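Ripening Room Notebook - Ponercombe Produce Laboratory
Entry, Tuesday, September
Reading time: 2 minutes

Purpose. To determine whether bananas held in closed film bags color earlier than bananas held in open ventilated baskets, both at the same room setting. The work follows the request from Gratik, whose stores have reported uneven color on arrival.

Material. Green fruit was received from Wutari at 7:20 a.m. and checked in by E. Nzioka. Hands with split necks or scarred peel were set aside. The remaining 20 hands were divided between the two treatments and labeled by W. Simiyu. The logger on shelf 3 was replaced before loading - the previous unit had lost its clock.

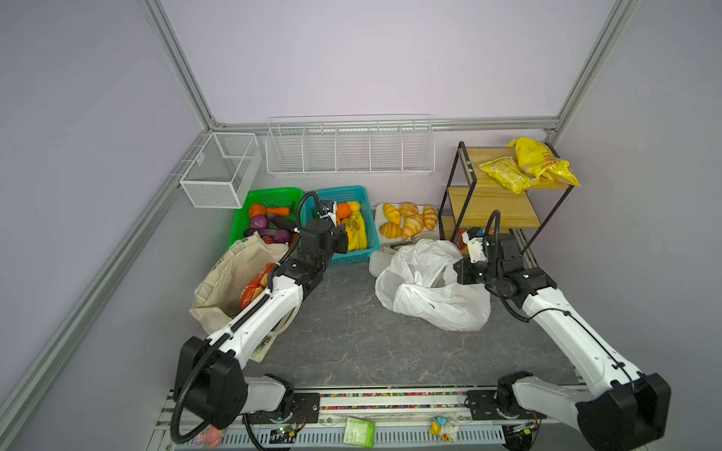
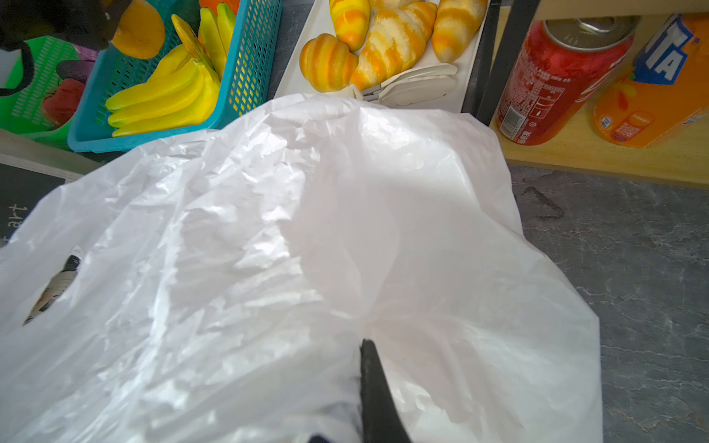
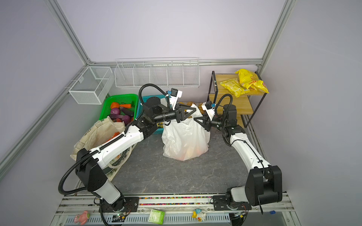 Color is scored against the Skinner card by two readers working separately, and a third reader is called only where the two scores differ by more than one step. Readers are reminded to score the middle of the finger first. Slightly greenish tips on otherwise yellow bananas, as on the toy bunch in the turquoise basket, are to be entered as "yellow, green tip" and not as full yellow. Last month's sheets combined the two, and 200 readings had to be entered again.

Observations. At the noon reading the bagged hands showed a first break in color at the crown. The basket hands remained green. Condensation was noted inside several bags on the lower shelf, and S. Kneževič has asked that these be recorded separately.

Open items. K. Mollel is to confirm the door seal on the second room. T. Srithong will prepare the firmness probe for the afternoon reading. Spare score cards are needed.

Last updated: Tuesday, 4:45 p.m.

Contact: Ripening Room Office, Ponercombe Produce Laboratory | Copyright Ponercombe Produce Laboratory | Back to top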